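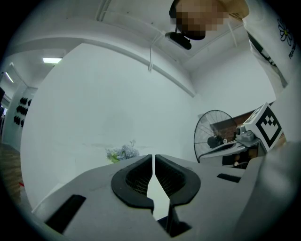

Television Production and Industry
Week 2 handout: How a drama series gets a second season

Tutor: Seren Gwilliam
Seminar leader: Kalliopi Andreadis
Handout last updated August 23, 2022

Please read this before the seminar. The terms in section 3 will be used without explanation from next week onwards.

1. Who decides

A scripted series usually involves at least two companies. The production company (or studio) makes the programme and normally owns it. The broadcaster or streaming service pays a fee to show it. Sometimes both belong to the same group, and then the line between them is harder to see from outside, but the two sides still keep separate budgets.

Renewal is the broadcaster's decision. The studio can lobby for it, offer a lower price or bring in another partner to share the cost, but it can't order its own second season unless it is prepared to pay for the whole thing and look for a buyer afterwards. This does happen, mostly with cheaper programmes.

The original contract will nearly always give the broadcaster an option on further seasons. An option has a deadline. If the deadline passes without a decision, the studio is free to take the series elsewhere, and the actors may be free to take other work. Extensions are common and are usually paid for.

2. What they look at

Overnight ratings used to be the main measure. They count people who watched on the evening of transmission. Most broadcasters now give more weight to figures that include catch-up viewing over the following days, and advertisers pay on an agreed version of these. Make sure you know which figure you are quoting in an essay. A press release will choose the one that looks best.

Age groups matter a good deal on channels funded by advertising. A series with a modest total audience can be safe if enough of its viewers are in the group the advertisers want. A larger but older audience may earn less.

Streaming services look at completion (how many of those who start a season reach the end of it) and at whether a title brings in new subscribers or keeps existing ones. They publish very little of this, so be careful about stating why a streaming series was cancelled. "The service has not given a reason" is a perfectly good sentence.

Other things that come up:
Overseas sales. A strong distributor can cover a large part of the budget before filming starts.
Tax relief and location incentives. These can decide where a second season is filmed, and now and then whether it is filmed at all.
Rising costs. Cast fees normally go up with each season under the terms of the first contract, and so do writers' fees.
Awards and reviews. Useful to a channel trying to change its reputation, less so on their own.

3. Terms

Pilot: a first episode made to test an idea, which may or may not be broadcast.
Straight-to-series order: a full season commissioned without a pilot.
Back order: extra episodes added to a season already in production.
Licence fee: what the broadcaster pays the studio for the right to show the series.
Deficit: the gap between the licence fee and the real cost of an episode. The studio carries it and hopes to recover it from later sales.
Showrunner: the lead writer-producer with day-to-day control. More common as a job title in America than here, though British productions use it more than they did.
Holding deal: a payment to keep an actor available while a decision is made.

4. Worked case: Stendance

We will use the same made-up series all term. Stendance is a science fiction drama produced by Galanis for a cable channel called Stelunar. The first season is partway through its run. The option on a second expires at the end of October.

The overnight audience has fallen since the first episode, but catch-up viewing has risen and the two nearly cancel out. Overseas sales are good. The lead actor has been offered a film that would start before the likely filming dates. Galanis has standing sets in a hired studio and must pay for another three months or take them down — storage is possible but expensive, and some of the larger pieces would not survive the move.

Work out what each side wants before the seminar. You will be put into groups and told on the day whether you are speaking for Galanis or for Stelunar, so prepare both.

5. Written task

Write the press release announcing the renewal (235 words at most), as Stelunar's publicity department would. Then, on a separate page, list what the release leaves out and who might have wanted it included.

The longer essay, 2000 words, is set in Week 3. Questions about the case should go to Kalliopi Andreadis, and requests for extensions to Seren Gwilliam. Upload both pages to Pastero as a single file with your student number at the top of each.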